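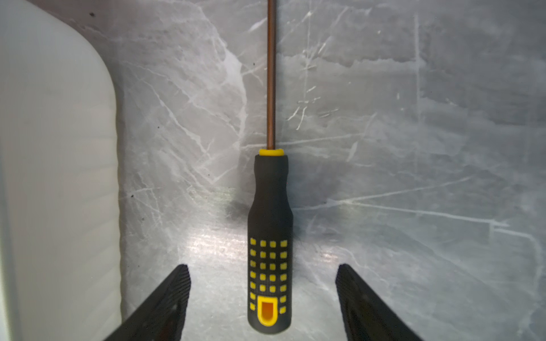

Our project advisor told us in the first week that most people blame the bike when the trouble is the parking, and that we should go and look at the racks before we wrote a survey. So we did that first. This report covers what we found at the bike racks outside the Zekholm building and what we think the school should change.

Background

The Zekholm building has the largest set of bike racks on campus. The racks went in when the building opened and have not been replaced. Students complain that they can't find a space in the morning, that bikes get knocked over, and that it is hard to lock a frame to the rack with a normal U-lock. The student council had asked for more racks twice, but no one had written down how the current ones are used.

We wanted to answer one question: is the space full, or is it badly used?

Method

We visited the racks at 8:30 in the morning, at noon, and at 3:30 in the afternoon, for 3 weeks in April. At each visit we wrote down how many bikes were there, how each one was locked, and whether any bike was blocking another slot. We used a paper form because phones were hard to read in the sun. We also put a small paper tag on the handlebars of every bike at the start of the first week. The tag asked the owner to tear it off. If it was still on at the end of the project we counted the bike as abandoned.

The survey came second. We handed it out in the lobby and got 53 filled-in forms back. A few people skipped the last page, so the answers there are less complete.

Results

The racks looked full at the noon visit on most days, but there were always open slots against the wall. These slots are too close to the bricks. A bike with wide handlebars does not fit unless you turn the front wheel, and then it sticks out over the next slot. People who tried the wall side once mostly said on the survey that they did not go back.

The tags showed that part of the rack is being used as storage. Several bikes still had their tags at the end of the project, and most of those had flat tires. One had no seat. They were nearly all in the row closest to the door, where everyone wants to park.

Locking was the other problem. The rack is the low kind that only holds the front wheel. To lock the frame you have to lift the bike partly over the bar. Many students lock only the wheel, and on the survey the most common written comment was about this. One person wrote that they carry a second cable just for Zekholm and use one lock everywhere else.

Some of the bolts that hold the rack sections to the ground have worked loose. The end section moves when you lean on it. We reported this to the facilities office in May and it was tightened before we finished, but the section next to it has now started to move too.

Options

We compared 3 ways to fix the racks.

The first is to clear out the abandoned bikes at the end of each semester. This costs almost nothing except staff time. The school would need to post a notice first and keep the bikes for a while in case the owners come back.

The second is to move the wall row farther out. The concrete pad is wide enough for this. The old bolt holes would need to be filled.

The third is to replace the racks with the upside-down U kind. We looked at two models, the Sadisen and the Mullier. The Sadisen bolts down to the existing pad. The Mullier has to be set in new concrete, so it would be stronger but the area would be closed while the work was done.

Recommendation

We recommend the first and second options right away, and the Sadisen racks when there is money for them. New racks alone won't help if the front row fills up with bikes that don't get ridden.

Problems with our study

It rained for much of the second week, and the counts that week were low. We also did not count the bikes locked to the railing by the Greco parking lot, and we should have. Those riders may be the ones who gave up on the racks. A group that takes this over in the fall should start there.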